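I got to Stellness a little before nine, hoping for coffee, and found Jozef Mulder already under the table with a hex key in his teeth. He looks after the two-armed cell there, the one that spends its days putting blue pegs into a white board and taking them out again, and mornings are for the hands. Every finger gets opened, closed and checked against yesterday's numbers (he keeps them in a paper notebook, bless him).

The left hand had been drifting. Hendrik Dierckx swapped a tendon in it back in August, and it had done 235 hours before the grip started going soft on the knob. "You hear it first," Jozef told me, and made me lean in. I heard a fan!

Then come the cables. They have to hang with enough slack for a full reach, and he'll spend up to 9 minutes fussing over one loop. I timed him, sorry Jozef. After that he runs the arms slowly over the board, one hand working, the other held up out of the way, and he watches the wrists the whole time.
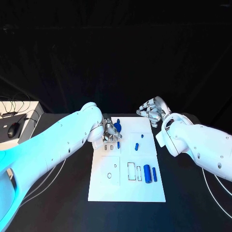 Contact the Vass newsroom | © Vass Magazine | Back to top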